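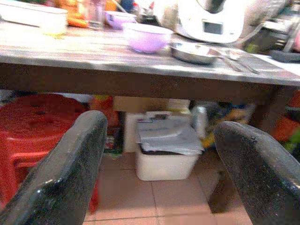

Purple bowls on a weathered wooden table

Vurnosthorpe Wetland Count

The Vurnosthorpe Wetland Count is a yearly tally of ducks, geese, swans and wading birds on the flooded gravel pits and wet meadows near the village of Vurnosthorpe. It takes place each October, when the first winter flocks have usually settled in but the lanes are still dry enough to walk, and it has long been as much a friendly outing as a piece of record keeping.

Origins

The count grew out of the notebooks of Ieuan Gethin, a retired schoolteacher who walked the edge of Pendov Water most mornings and wrote down whatever he saw there, along with the weather and now and then a remark about his boots. Neighbors began to join him, and before long the walks had a fixed route and a shared recording sheet. His early notes use local names for several birds, so that a lapwing may turn up as a "peewit" on one page and a "flopwing" on the next, and readers of the old books need a little patience.

Method

The area is divided into 14 sections, each covered by a pair of observers. Everyone starts at first light and finishes by noon, and birds seen flying over are written in a separate column – a habit that dates from a season when one restless flock of wigeon was entered by three different pairs. Counts from neighboring sections are compared over lunch, and any group of birds that seems to have moved between them is entered only once.

The two largest sections, Pendov Water and Stuvar Meadow, are watched from fixed points. Kaplan Pit, which is deep and has steep banks, holds mostly diving ducks such as pochard and tufted duck, and these can be slow work because so many of them are underwater at any given moment.

Results

Lapwing and teal are the most plentiful birds in most years. The highest lapwing total is 953, nearly all of them on Stuvar Meadow after a wet September. Whooper swans are much scarcer, and a party of 12 on Pendov Water remains the largest on record.

The older sheets were put in order by Guðlaug Vigfúsdóttir, who also drew the section map still in use today. Her index runs to 40 pages and lists every species by section, with the doubtful records kept at the back under their own heading.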